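What Does Renting a Home Mean?

Not everyone who lives in a home owns it! Lots of families rent. The person who owns the place is called the landlord, and the people who live there are called tenants. Every month, the tenants pay the landlord some money - that's the rent.

Before moving in, both sides sign a lease. It's a big list of promises! Can you have a dog? Who fixes the sink? It's all in there.

Most tenants also pay a deposit. If they look after the home, they get it back when they leave. Hooray!

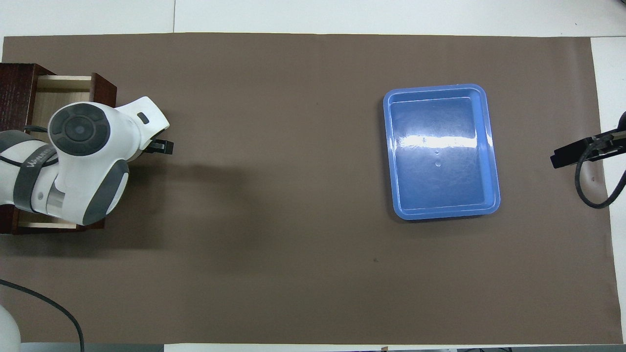
By the Jerley Kids Team | Wed 15 February | 2 min read

Try it yourself! Write a pretend lease for your blanket fort. Who gets to come in, and what is the rent - 40 buttons or one really good drawing?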